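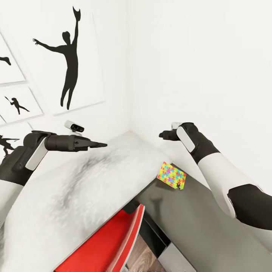
4. Colgar los cuadros con el riel Gromesis

Este capítulo explica el montaje del riel en una pared interior. Lea todos los pasos antes de hacer el primer agujero. Para paredes de placa de yeso consulte el capítulo 5, porque los tacos son diferentes.

Material que está en la caja: el riel, los tornillos con sus tacos, dos tapas laterales, los cables y los ganchos con freno. No están incluidos el taladro, el nivel y el lápiz.

4.1 Montaje del riel

1. Marque con lápiz una línea horizontal debajo del techo. Compruebe la línea con el nivel en tres puntos, también si el techo parece recto.
2. Presente el riel sobre la línea y marque los agujeros. La distancia máxima entre dos tornillos es de 800 mm.
3. Haga los agujeros, limpie el polvo e introduzca los tacos hasta que estén a ras de la pared.
4. Atornille primero el centro y después los extremos. No apriete del todo hasta que estén puestos todos los tornillos.
5. Coloque las tapas laterales con la mano. No use martillo.

PRECAUCIÓN: Antes de taladrar compruebe con un detector que no pasan cables eléctricos ni tubos de agua. Encima de los interruptores y enchufes no se debe taladrar.

4.2 Colocación de los cables

6. Introduzca la cabeza del cable en el riel en posición inclinada y suéltela. Debe oírse un clic.
7. Pase el gancho por el cable, desde abajo, y súbalo a la altura deseada. El freno se bloquea solo con el peso.
8. Cuelgue el marco en dos ganchos si su peso es mayor de 4000 g. Con un solo gancho el marco se inclina con el tiempo.
9. Para bajar el gancho, levante antes el marco y presione el botón del freno.

NOTA: Si quiere formar un grupo con marcos de distintos tamaños, ponga primero los marcos en el suelo y mida las separaciones. Se empieza a colgar por el más grande.

NOTA: El cable sobrante se puede cortar, pero deje siempre 19 cm por debajo del último gancho. Un cable cortado no se cambia en garantía.

4.3 Revisión

Revise los tornillos del riel una vez al año, por ejemplo en enero. Si un freno resbala, cámbielo entero; no ponga aceite ni pegamento. Los repuestos se piden a Gromesis con la referencia 366.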